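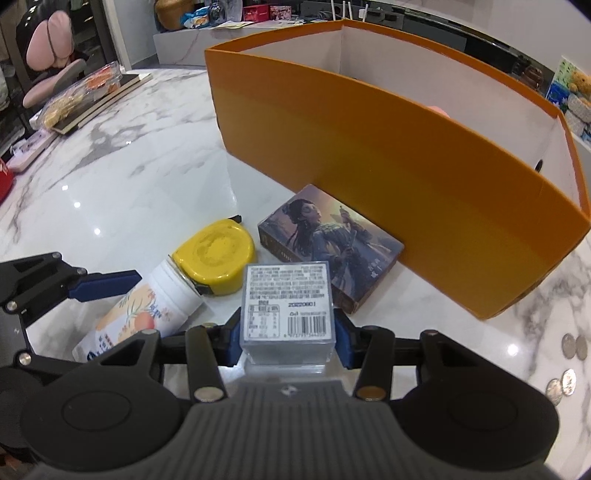

Mireille Texier wrote in to ask why anyone would teach a robot by hand in the first place, when you could sit back with a joystick and drive the arm from a chair. Fair question, and I've been chewing on it since Saturday!

I've done both now. Driving an arm remotely is great fun for the first ten minutes, and then you try to close on something small and find out how much your own fingers normally tell you. With the hand-held gripper I just reach out and do the thing. The little give when the pads meet a plastic box, the moment you know you've got it and can lift – I feel all of that right through the handle, and it shows in how I move. My remote demos look like somebody parking a truck.

We're calling the project Skimine (Rónán's pick, don't ask me) and the target is 220 demos of one job: pick up a small box, carry it across a busy table, set it down the right way up. I got 60 done in one sitting last weekend, which left my wrist complaining but me very happy. Cormac Flanagan did 66, and he's going to bring it up every time we speak.

What surprised me is how much slower I had to go. My first batch was way too quick, all snatch and swing, and Rónán threw most of it out. Now I come in level, wait a beat before I squeeze, and let go gently at the other end. I also shuffle the clutter between tries so the table never looks quite the same twice.

So Mireille, the joystick isn't going in the closet. Ita wants to use it for the high shelf, where my arms don't reach anyway, and I've promised her a go on Saturday afternoon if I can get the thing to pair with my laptop.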